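Grumora Biographical Records: README

Grumora is a set of short life records for business founders, shop owners and public officers. Each record was written from printed sources such as school yearbooks, trade directories, local newspapers and company newsletters. The current release holds 3,192 records in English.

Maintainers: Mercedes Correa and Velimir Spahić
Source checking: Yesenia Tello, Elvira Muñoz
Earlier work: Wilmer Guzmán, who built the first card index that the records grew out of

Contents

people.csv has one row per person
events.csv has one row per dated event (birth, schooling, enlistment, marriage, first business, office held, death)
sources.csv has one row per printed source
notes.txt lists known problems by record number

The tables join on person_id and source_id. All files are UTF-8. Names keep their accents, so search for Jireš and not Jires.

Fields in people.csv

person_id: whole number, never reused
full_name: as the person signed it, where a signature is known
other_names: maiden names, nicknames and earlier spellings, separated by semicolons
birth_year, death_year: four digits, or blank
birthplace: town and state or country
main_trade: one term from the list in notes.txt
summary: plain text, no more than 500 characters

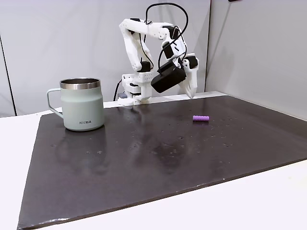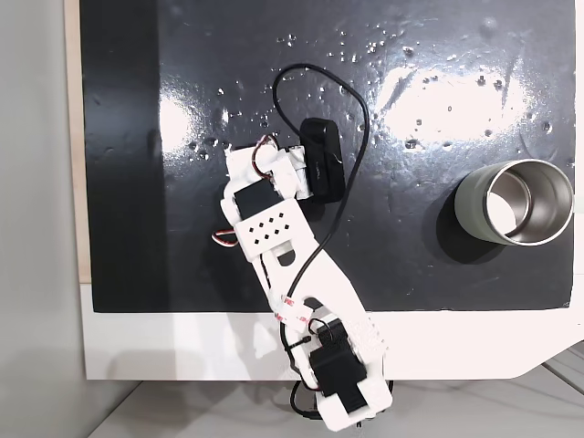
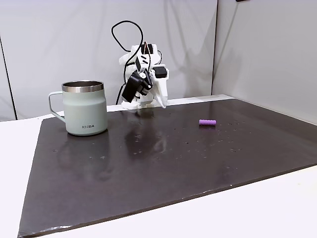
How records were made

One person wrote the summary and a second person checked it against the source. Where two sources gave different dates, we kept the one printed closest to the event and put the other in notes.txt. A school is listed under the name it had when the person attended. Military service is entered only if a source gives the branch.

Company names follow the same rule. Dristum appears as Drirnari in events before the name change, and both spellings are in other_names for its founder.

Known problems

198 records have no birth year. Most of these are shop owners known only from directories.
Women who ran a business under a husband's name are undercounted.
Parents' names are missing more often for people born outside the United States.
Version 2 changed the date format in events.csv. Scripts written for the first version will need a fix.

Living people

Records of living people carry no street address, phone number or day and month of birth. To have a record corrected or taken out, write to the maintainers with the person_id. Changes go into the next release, normally in August.

Use

Free for teaching and research. Please name Grumora and the version number. The summaries may be quoted in full, but check the listed source before you print a date.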